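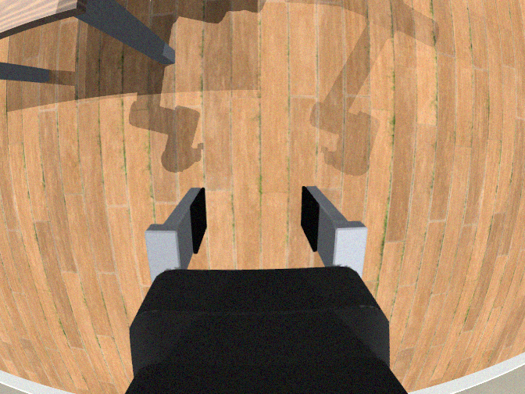

My worry is the bench staff get turned into button pushers, said one of the leads at Utgate before the order went in. Fair. Read on.

Varkar bench cell, two arms. Does the fetching and placing, your people keep the testing and the sign off. Parallel fingers, dark pads. Shifts dont change, job sheets do. 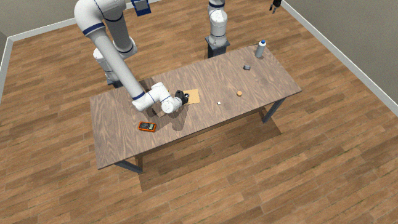
Both arms at the table, multimeter near side.

Lead time 51 days. Training included.

Comments (2)
Eskildsen: less reaching, more paperwork tbh
anon: ours still needs a person at teh bench

Related
Anmont pedestals
Spare finger pads

Shares 281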